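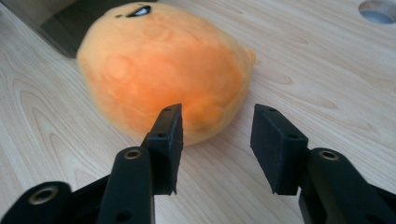 We use cookies to remember your settings and to see which articles are read. Accept | Manage choices

Plush toy

A plush toy, also called a soft toy, cuddly toy or stuffed toy, is a toy made from a fabric outer skin filled with a soft material. Most represent animals, people, food or made-up characters. The name comes from plush, a textile with a raised pile that is longer and less dense than that of velvet. In British use "soft toy" is the older everyday term, and "plush" is more common among collectors and in the trade.

Plush toys are given to babies and children, kept by adults as ornaments or comforters, and collected in series. Many are now made for desks and shelves, and these tend to be small, rounded and heavy at the base so that they stay upright.

Shape and construction

The outer skin is cut from flat pieces of fabric and sewn together inside out. A gap is left in one seam, the skin is turned through it, the filling is pushed in and the gap is closed by hand, usually with a ladder stitch.

A round toy is harder to cut than a flat one. A ball needs several wedge-shaped panels, and the more panels there are, the smoother the curve. Squat or dome-shaped toys often have a separate flat base panel. Limbs, ears and tails are made as small pockets and caught in the seams of the body, or simply formed as bulges in the main pattern.

Plump, simple bodies with little or no neck are widely used for character toys. They need few pieces, and they are forgiving of uneven filling.

Fabrics

Early soft toys were made of felt, cotton velvet or mohair plush. Most modern ones are polyester. The common types are:

Short-pile plush – a smooth, slightly shiny surface with fibres of a few millimetres.
Minky – a dense, very soft knitted fabric with a short nap.
Fleece – matt, stretchy and cheap, with a tendency to form bobbles.
Long-pile or faux fur – used for bears, dogs and similar animals.

Pile fabric looks lighter or darker depending on which way the fibres lie and how the light meets them. A toy in a single dye, such as orange, may therefore show pale patches where it has been handled or pressed. Brushing in one direction evens this out. Lasting pale areas on the side nearest a window are more likely to be fading.

Filling

Polyester fibre is the usual filling. It is light, springs back after squeezing and can be washed. Older toys may hold wood wool, kapok or cotton waste. Plastic pellets or beans are sometimes placed in the base, in a separate inner bag, to give weight.

Faces

The face is normally the last part of the design to be settled and the part most often altered. Eyes may be plastic with a locking washer behind the fabric, glued felt or embroidered. Embroidered eyes have no hard parts to come loose and are common on toys meant for very young children. They are also used where the character needs a shape that a round plastic eye can't give.

A slanted, narrow eye is read as sly, cross or sleepy, depending on the angle. A small area of white thread inside a black outline makes the eye look brighter. In the pattern notes for the Jelis range, designer Hélène Nguyen advised marking the eyes after filling, as the fabric stretches and a level pair can end up crooked.

Collecting

Collectors value original labels, clean pile and an unaltered face. The Cadell catalogue, compiled by Keegan McIntyre, lists 1,628 plush toys by shape and main colour, with separate entries for changes in the stitching. Size is recorded as height when seated, so a low, wide toy may be listed as smaller than a thin one that weighs much less.

Care

Surface dust can be removed with a soft brush. Many polyester toys may be machine washed at a low temperature inside a pillowcase, but the label should be checked first. Toys with pellets, cardboard or sound units are better sponged by hand.

Drying should be done flat and away from direct heat, which can melt the tips of the fibres and leave them harsh. A thick, round toy takes far longer to dry at the centre than at the surface – pressing it firmly in a dry towel beforehand helps. Flattened pile can be lifted with a clean toothbrush once the toy is fully dry.

Page last edited 5th June

Related articles
Embroidered eye
Felt
Kapok
Ladder stitch
Minky fabric
Pritalau (toy series)
Teddy bear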